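"빵집은 새벽 장사가 아니라 온도 장사예요" 우르나우의 반죽하는 사람, 세르필 외즈칸

가게 문은 아직 닫혀 있었다. 약속은 오전이었는데 기차를 한 대 놓쳐서 늦었다. 세르필 외즈칸 씨는 별로 신경 쓰지 않는 눈치. 앞치마에 밀가루가 묻은 채로 나와서 의자부터 밀어준다. "앉으세요. 십 분만요. 지금 안 접으면 반죽이 퍼져요." 십 분은 이십 분이 됐다.

우르나우는 사워도우만 굽는 작은 빵집이다. 빵 종류는 다섯. 통밀, 호밀 섞은 것, 올리브 든 것, 참깨 두른 것, 그리고 그날그날 바뀌는 하나. 케이크 없음. 커피도 없음. 왜 커피를 안 파냐고 물었더니 대답이 짧다. "옆집이 잘해요."

시작은 빵이 아니었다. 원래는 섬유 회사에서 염색 견본을 관리했다고 한다. 구 년. "색을 맞추는 일이었어요. 같은 염료를 같은 양 넣어도 물이 다르면 색이 달라져요. 그게 사람을 미치게 하거든요. 근데 저는 그게 재밌었어요. 빵도 똑같아요. 여름 물하고 겨울 물이 달라요."

회사를 그만둔 건 2월. 뚜렷한 계획은 없었고, 퇴직금으로 중고 오븐을 하나 샀다. 오븐을 놓을 데가 없어서 한동안 이모부 휘스뉘 에킨지 씨의 창고에 세워뒀다고. 창고에는 전기가 모자랐다. 오븐을 켜면 불이 나갔다. "이모부가 손전등 들고 옆에 서 계셨어요. 빵이 익었나 안 익었나 비춰주시느라. 첫 빵은 벽돌이었죠. 그래도 다 드셨어요, 수프에 담가서."

발효종 얘기로 넘어가면 말이 빨라진다. 받아 적기 힘들 정도. 냉장고에서 꺼낸 병 뚜껑에 이름이 적혀 있다. 알리유. 사람 이름이냐고 했더니 그냥 발음이 좋아서 붙였다고 한다. 호밀가루와 물로 시작했고 하루 두 번 밥을 준다. 여행은 거의 못 간다.

"한 번은 이틀 집을 비웠어요. 친구 결혼식이라서. 툴린한테 병을 맡기고 갔는데 돌아와 보니까 병이 두 개인 거예요. 넘칠까 봐 무서워서 나눠 담았대요. 그중 하나는 지금도 툴린 집에 있어요. 제 것보다 더 잘 커요, 솔직히 좀 분해요."

툴린 에렌 씨는 지금 우르나우의 유일한 직원이다. 오븐 앞에서 잠깐 고개를 내밀고 한마디. "제 건 밥을 더 많이 줘요." 그러고 다시 들어갔다.
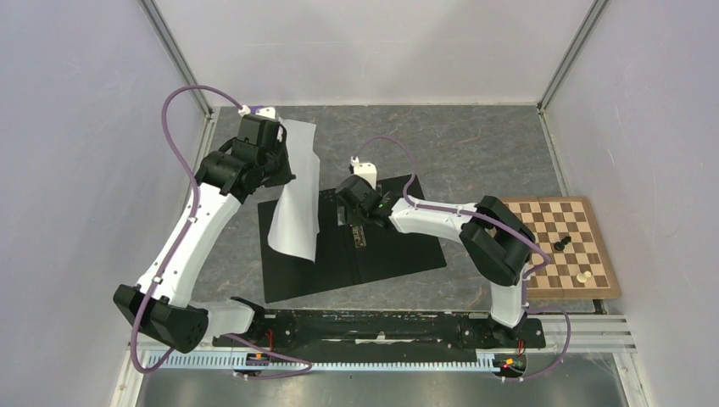

가루 얘기. 처음 몇 달은 마트에서 파는 강력분을 썼다. 그러다 베르넨트라는 작은 제분소를 알게 됐다. 맷돌로 갈고, 주문이 들어와야 간다. 처음 받은 포대로 구운 빵은 실패였다고 한다. 물을 너무 많이 먹는 가루라서 평소 레시피대로 했더니 겉은 마르고 속은 뻑뻑.

"전화해서 따졌어요. 가루가 이상하다고. 야르모가 전화를 받더니 한참 듣고 있다가, 물을 더 넣어보셨어요? 그러는 거예요. 안 넣어봤죠. 창피해서 그냥 네 하고 끊었어요."

야르모 루오살라이넨 씨는 베르넨트에서 가루를 담당한다. 이날은 통화로만 만났다. 기계 소리가 커서 두 번 되물었다. 그 전화를 기억하느냐고 했더니 기억한단다. "화가 많이 나 계셨어요. 다음 날 다시 전화가 와서 얼마나 더 넣냐고 물으시더라고요. 그때부터 거래처죠." 밀은 해마다 다르다고 그는 말한다. 비가 많이 온 해의 밀은 반죽이 힘없이 늘어지고, 가문 해의 밀은 고집이 세다. 포대에 수확한 밭 이름을 손으로 써서 보낸다. 제빵사 중에 그걸 읽는 사람은 많지 않다고. 세르필 씨는 읽는다. 공책에도 옮겨 적는다.

그 공책을 구경했다. 날짜, 주방 온도, 물 온도, 가루, 접은 횟수, 그리고 맨 끝에 한 단어. "답답함." "좋음." "비." "모르겠음." 모르겠음이 제일 많다. 염색 견본 관리하던 시절 버릇이라고 한다. 물을 바꾸면 물 온도 칸에 밑줄. 가루를 바꾸면 가루 칸에 밑줄. 두 칸에 동시에 밑줄이 있는 날은 없다. "두 개를 한꺼번에 바꾸면 뭐 때문에 달라졌는지 알 수가 없잖아요."

사람들은 빵집 하면 새벽부터 떠올린다. 힘들지 않냐는 질문도 제일 많이 받는다고. 나도 물었다. 조금 지겨운 표정. "새벽은 괜찮아요. 조용하고. 빵집은 새벽 장사가 아니라 온도 장사예요. 저는 칠월이 무서워요. 일월은 안 무서워요. 추우면 기다리면 되거든요. 더우면 반죽이 저를 안 기다려줘요." 여름에는 물에 얼음을 넣고, 반죽 양을 나누고, 냉장 발효를 길게 잡는다. 그래도 망하는 날이 있다. 납작하게 구워진 빵은 팔지 않고 얇게 썰어 말린다. 말린 걸 봉지에 담아 계산대 옆에 두는데 단골 몇은 그것만 사러 온다. 이유를 모르겠단다.

단골 중에 울리세스 우루티아 씨가 있다. 인터뷰 도중에 문을 두드렸다. 아직 안 열었다고 해도 유리문 앞에 서 있길래 세르필 씨가 그냥 열어줬다. 은퇴한 측량 기사. 호밀빵만 산다. 왜 여기 빵이냐고 물었더니 "껍질이요" 한다. "요즘 빵은 다 말랑말랑해요. 빵은 좀 씹어야지. 이는 아프지만." 그리고 올리브빵은 짜다고 덧붙였다. 세르필 씨가 안 짜다고 했다. 둘이 한참 그랬다. 늘 하는 말다툼인 듯.

값에 대해서도 물어야 했다. 싸지 않으니까. 한 덩이 값이면 마트 식빵을 여러 봉지 산다. "알아요. 저도 비싸다고 생각해요." 의외의 대답이라 잠시 말이 끊겼다. 맷돌 가루가 비싸고 시간이 오래 걸리고, 한 번에 굽는 양이 적다. 그래서 반 덩이도 판다. 사분의 일도 잘라준다. 처음에는 자르면 단면이 말라서 싫었는데 손님이 달라고 하니까 잘라주기 시작했고, 지금은 반 덩이가 더 많이 나간다. 보관법을 물으면 이렇게 알려준다고 한다. 자른 면을 도마에 엎어놓고 천으로 덮기. 냉장고에는 넣지 말 것. 사흘 지나면 썰어서 냉동.

가게를 키울 생각은 있는지. 위스틀리 시장에서 자리를 내주겠다는 연락이 있었다고 한다. 주말 매대. 고민하다 거절. "오븐이 하나예요. 매대를 하려면 밤에도 구워야 하는데 그럼 알리유 밥은 누가 줘요." 농담인가 했는데 웃지를 않는다. 툴린 씨는 하고 싶어 한다. 안에서 들었는지 또 고개가 나왔다. "저는 하자고 했어요. 써주세요." 쓴다. 툴린 에렌 씨는 하자고 했다.

빵을 집에서 시작하려는 사람에게 해줄 말이 있냐고 물었다. 한참 생각. "저울 사세요. 컵으로 재지 말고. 그리고 첫 빵은 사진 찍지 마세요, 기분만 나빠요." 또 있냐고 하니까 온도계. 반죽에 꽂는 걸로. 비싼 거 필요없고 끝이 뾰족하면 된다고. 책은 한 권이면 충분하다는데 어떤 책인지는 끝내 말을 안 해줬다. 저자랑 생각이 다른 데가 너무 많아서란다.

기다리는 동안 올리브빵 한 조각을 얻어 먹었다. 조금 짰다. 말은 안 했다.

열한 시쯤 되니 문 앞에 사람이 모이기 시작했고 대화는 거기서 끊겼다. 세르필 씨는 손을 씻으러 가면서 하던 말을 마저 했는데 물소리 때문에 반은 못들었다. 호밀 얘기였던 것 같다. 올가을 베르넨트에서 새로 들어올 호밀. 아직 한 번도 안 구워본 가루라 공책을 새로 한 권 사놨다고.

우르나우는 오전 열한 시에 열고 빵이 떨어지면 닫는다. 예약은 전화로만 받고 전날까지. 참깨빵은 일찍 나간다.

2024년 7월 3일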